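Pliria Two-Slice Toaster: Product Review

Household Equipment Reviews, Kitchen Section

Summary of findings

The Pliria is a two-slice toaster intended for small households and shared staff kitchens. It was assessed over 18 days in the kitchen of our Olten office and, for part of that period, in the home of one of our reviewers. It browns ordinary sliced bread evenly and is simple to clean. Its performance with thick or frozen bread is weaker, and the lever requires more force than some users will find comfortable. It is recommended with reservations.

Scope of the review

The review covers everyday use: white and wholemeal sliced bread, crumpets, teacakes, bread taken straight from the freezer and slices cut by hand from an uncut loaf. Cleaning, storage and the printed instructions were also considered. Electrical safety testing falls outside the remit of this section, and readers with questions on that subject should consult the manufacturer's declaration supplied in the box.

The toaster was bought at the full retail price from an ordinary shop. The manufacturer was not told of the purchase and has had no sight of this review before publication.

The work was carried out by Elaheh Mahmoudi, who has responsibility for small appliances, and by Forough Rahimi, who took charge of the home use. Both reviewers kept written notes, and the ratings given at the end were agreed between them.

Setting up

The box contains the toaster, a folded instruction leaflet in six languages and a guarantee card bearing the model reference 1294. The reference should be copied down before the card is put away, as it is needed for any claim and is otherwise found only on the underside of the appliance.

The leaflet asks the owner to run the toaster empty on its highest setting before first use, with a window open. There was a noticeable smell during this first run. It had gone by the second, and none was recorded afterwards.

The mains lead is short. In the office kitchen this presented no difficulty. At Ms Rahimi's home the nearest socket is behind the kettle, and the two appliances had to change places. Prospective buyers would do well to measure the distance from socket to worktop. Surplus lead can be wound beneath the base, where two plastic hooks hold it securely.

Toasting performance

The browning dial runs from 1 to 6. Setting 3 gave a light golden colour on medium-sliced white bread, and setting 4 was preferred by most of the office staff. Wholemeal bread needed half a step more. Both faces of each slice browned to the same degree, with a slightly paler strip along the top crust of taller loaves.

Results on the first round and on later rounds differed less than expected. Many toasters in this price range become hotter with repeated use, so that the third or fourth round is darker than the first at the same setting. The Pliria showed a small change of this sort, and turning the dial down by half a step was enough to correct it.

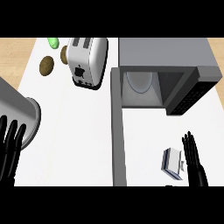
Frozen bread was less satisfactory. The defrost button adds time to the cycle, but on several mornings the middle of the slice remained pale while the edges were well browned. A second, shorter cycle put this right at the cost of a rather dry slice. Households that keep most of their bread in the freezer may wish to look at the Yazdani model reviewed in January, which handled frozen slices with greater consistency, although it is the dearer of the two.

Crumpets of the usual size fitted without trouble and were cooked through on setting 5. Teacakes had to be cut with care, as a half that is thicker on one side is inclined to catch on the guide wires. Hand-cut bread gave mixed results for the same reason. Anything thicker than a finger's width should go under the grill.

Controls and handling

The lever is stiff. It loosened a little in the course of the review but still called for a firm push, and one colleague with arthritis in her hands preferred not to use the toaster at all. This is the most serious criticism the reviewers have to make. The same lever can be lifted above its resting position to raise small items, a useful provision for crumpets.

The cancel button works at once and is clearly marked. The defrost and reheat buttons sit side by side and are identical in shape, and they were repeatedly confused. The small lights beside them are difficult to make out in bright daylight.

The outer casing becomes warm in use but could be touched briefly without discomfort. The area around the slots becomes very hot, as with any toaster, and should not be touched until the appliance has cooled.

Cleaning and upkeep

The crumb tray slides out from the back and can be washed by hand. It catches most of what falls, and a gentle shake over the sink deals with the remainder. In the office the tray was emptied every 2 days, and this proved sufficient. The casing may be wiped with a damp cloth. Fingerprints show readily and come off as readily.

The leaflet is clear on cleaning but says very little about bread that becomes stuck. Owners should unplug the toaster, allow it to cool for at least 10 minutes and ease the slice out with wooden tongs. Metal implements must never be used.

Guarantee and spare parts

The guarantee lasts for two years and covers faults in manufacture. Replacement crumb trays are available from Plurnum, the distributor, whose telephone line was answered promptly when Ms Mahmoudi rang as an ordinary customer. No other spare parts are sold to the public. A fault in the lever or the heating elements outside the guarantee period would therefore probably mean replacing the whole appliance, and the reviewers consider this a shortcoming.

Ratings

Evenness of browning: very good
Repeated rounds: good
Frozen bread: fair
Ease of use: fair
Cleaning: very good
Instructions: good
Spare parts: poor

Overall: good. Recommended for households using mainly fresh sliced bread. Not recommended for users with limited strength in the hands.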